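1/
Going through the play kitchen this week. It has grown for years out of different sets and I want to know what we have before I buy anything else. Notes as I go, mostly so I can find them again in September.

2/
Most of it came from Skostanetti, the secondhand place behind the bus station. The rest is from two boxed sets and whatever people dropped off. The box lids are long gone, so there's no parts list to check against.

3/
Started with the cookware. The white pressure cooker stays. Black lid, knob on top, dark handle sticking out of the side. Kids who have never seen a real one still know it's a pot, and they put everything in it. Same for the red box with the wood frame, which goes next to it.

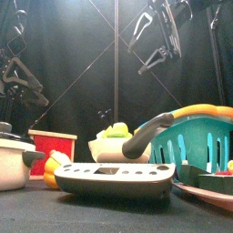 4/
Cleaning: warm water, a little dish soap, a cloth. I don't soak anything with a wood part. Plastic food can go in a sink, but the cut pieces hold water in the joins, so stand them on a towel overnight with the flat side down.

5/
I lay everything out on one dark table before deciding. White and pink pieces show up right away and you notice how many small things have no home. The pink appliance with the red lower part goes toward the back - it reads as a toaster to me, but I've heard it called an oven and a radio.
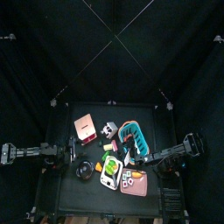

The big pieces take up more room than you'd guess, so I work out their places first and fit the food in afterward. If the food goes down first I end up moving all of it twice.

6/
Shelf is a Jakubowski, 800 mm wide, with 315 mm between boards. The cooker fits on it. A stove with a pan on top fits too, as long as the pan handle points along the shelf. Pointing out, it gets caught on sleeves.

7/
The basket. I tried a drawer for the vegetables and it was a mess, because the small ones all went to the back. The teal basket is better. It has slots in the bottom as well as the sides, so crumbs and sand drop through. Carrots, the eggplant and the beige bowl can share it. White blocks can ride along with them until I sort the sushi.
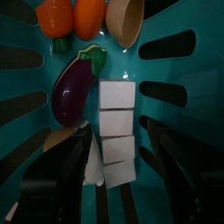

8/
Things that split in half get checked one by one. Push the halves together, turn the piece over, shake it. If it falls apart it goes in a bag for new hook-and-loop dots. I have 7 in the bag so far. The dots from Gitum hold well but the backing is a pain to peel.

9/
Final groups, for now: shopping (basket), cutting (knife block), cooking (stove and pan), serving (tray). Four places, and each one should make sense without a label. The bacon block is a problem since it could go in cooking or in a sandwich. I'm leaving it out front. 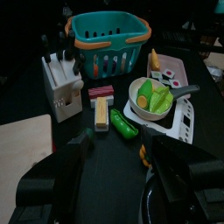
Basket, knife block, stove with the greens in the pan, sushi on the pink tray.

10/
Not keeping: a Maltedero cash register with a stuck drawer, 3 cups with chewed rims, and a bag of felt lettuce that sheds on everything.

11/
Still looking for a second bowl in beige or anything close. Skostanetti had one last month and I left it there. Will check again when I drop off the bag.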